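Is a $95 refinish on a worn metal bin worth it?

Bought a used metal bin for the shop and the finish has worn away in streaks on one sloping panel. Drikell quoted me 95 to recoat it. Smells like a upsell to me.
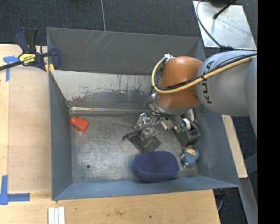
2 replies

Styliani Konstantinidis
I doubt it. Coating over old wear rarely lasts unless they strip it first, so ask whether that's in the price. If they get vague, walk. I paid 200 at another place and it flaked by April.

Sotiris Kouris
just use it. scratches dont hurt anything. every shop says you need a coating, funny how that works. a can of primer is way cheaper if it bugs you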